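About Skurkis

Skurkis started with 46 people in a rented hall, packing kitchenware and small metal parts for other companies. We still do that, and we still love it. Our biggest customers are Tresora, who send us tableware and utensils, and Villholm, whose rods and fittings keep the back half of the building busy.

What has changed is how a job gets learned. We used to bring in automation the usual way: an outside firm drew up a cell, fenced it off, and our packers were shown how to press start. Now the packers teach the task themselves. They pick up a pair of hand-held grippers, do the job the way they know it should be done, and those movements become the training material for the machines. It's a lovely thing to watch someone with years on the line work out how a robot ought to hold a spatula!
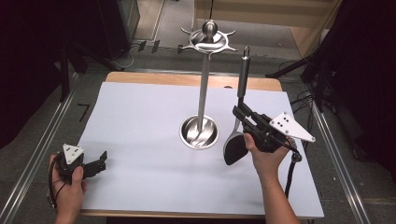
A spatula in the right-hand gripper, next to the utensil stand.

Kwok-wai Huang leads the teaching group. He came up through packing (he'll tell you he was slow at it) and he insists that everybody who works at a station gets time at the teaching table too. So far we have 152 tasks in our library, from hanging a ladle to seating a rod, and each one is signed by the person who taught it.

Metal parts took us longer than utensils. Rods are awkward, they come in every kind of finish, and you have to get a feel for how hard to squeeze. The people who handle them every day had plenty of opinions, and we wrote them all down.
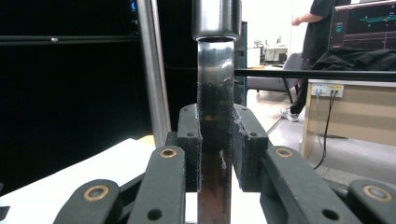

What it means for our people

Less reaching and twisting, for a start. The most repetitive lifts went to the machines first, and the staff picked which ones. Teaching hours are paid at a higher rate than line hours, and anyone can sign up after 2 months with us. In October we opened the Barreto room, a quiet space with its own tables and good light, and it's been booked solid ever since.

Some of it is fiddly. You learn to start with the fingers wide open over a clear surface and come in slowly,
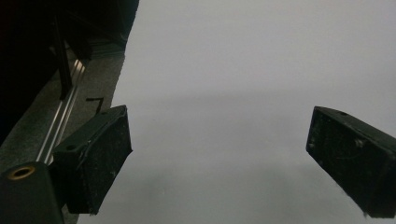
and after a few afternoons your hands stop thinking about it. New teachers sit beside an experienced one until they're comfortable, and they're welcome to do the same task over as often as they like. If you'd like to come and see how we work, ask at the front desk for Kwok-wai and bring comfortable shoes.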